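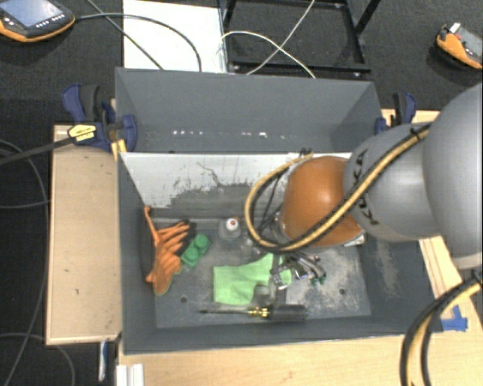

One customer wrote to us in February that her water bill had gone up even though she was away for half the month, and could we please explain how that happens. We get a lot of letters like hers in winter. The usual answer is a leaking toilet, which keeps running whether you are home or not. Other common questions are answered below.

Wollent Water: Billing and Meter Questions

How often is my meter read?
Once a month in Porkia and every two months in Dilia. Your bill shows the date of the last reading and whether it was actual or estimated.

What is an estimated reading?
If we can't get a reading, we bill you for the same amount you used in the same period last year. The next actual reading corrects it. If we estimated too high, the difference comes off your next bill. Customers who moved in less than a year ago are billed on the average for their meter size.

How do I read my own meter?
Lift the lid and read the numbers from left to right, including the zeros. The meter counts in gallons. Subtract your last reading from the new one. For example, if your meter has advanced by 1,958 gallons this month and 2,086 gallons last month, your use is down slightly and your bill should be too. Please put the lid back fully when you finish.

How can I check for a leak?
Turn off every faucet and appliance that uses water, write down the reading, and wait two hours. If the number has changed, water is going somewhere. To test a toilet, put a few drops of food coloring in the tank and wait 15 minutes without flushing. Color in the bowl means the flapper needs replacing. Hardware stores carry them.

Who pays for a leak in my yard?
The pipe from the main to the meter is ours. The pipe from the meter to the house is yours - this includes the shutoff valve inside the house. If you aren't sure which side the leak is on, call us before you hire a plumber.

Can I get credit for water lost to a leak?
Yes, once in any 12-month period. Send us the repair receipt or, if you did the work yourself, the receipt for parts. We need it within 40 days of the repair. The credit covers half of the use above your normal amount. It does not cover pools, sprinklers or hoses left on.

Why is there a sewer charge for water I put on my garden?
Sewer charges are based on the water that goes through your meter. You can ask for a second meter for outdoor use, and water through that one has no sewer charge. Installation is $216, payable in advance, and takes two to three weeks to schedule.

Where can I pay in person?
At the Melnychuk Street office, by check, card or cash. There is a drop box to the left of the door for checks only. Payments left after 4 p.m. are posted the next business day.

I'm moving. What do I need to do?
Tell us at least three business days ahead and give us a forwarding address for the final bill. Renters should check their lease first - in some buildings the account stays in the owner's name.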